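Darcy McKinnon
@darcymck
9/7/25

1/ People keep asking me if a home robot can do real chores yet. Short answer: a few of them, slowly. Longer answer below, from someone who works on the grasping side at Flatier.

2/ Towels are mostly fine. Cups are fine if you don't care which way the handle points. Loading a dishwasher works until somebody buys a new bowl.

3/ The one I'm stuck on is wall art. Taking a framed picture down to dust behind it, then hanging it back up. My mother does this every December without thinking about it.

4/ A frame is wide, flat and thin. Two fingers can pinch the edge, but then the weight swings. Grab it by the middle and you're pressing on the print.

5/ We do the early work in simulation. I've set up 205 starting poses for one picture, an old-looking landscape print with a thin black frame and a pale mat. Level, upside down, leaning every way a picture can lean.

6/ So far 102 of them end in a grasp I'd accept. That's nearly half, and hanging it back on the hook isn't even in the test yet.

7/ Anathi Rampersad asked if suction would be easier. On glass, yes. On bare canvas, no. I'd like one hand that does both — I don't have it.

8/ Shop floors are further along. Same part, same bin, same light. A house has none of that.

9/ So if you're waiting to buy one for the housework, keep waiting. Tilted poses are next on my list, fingers open, approach from below. 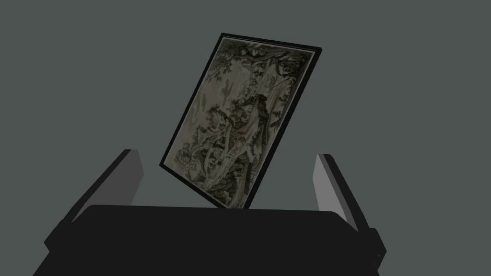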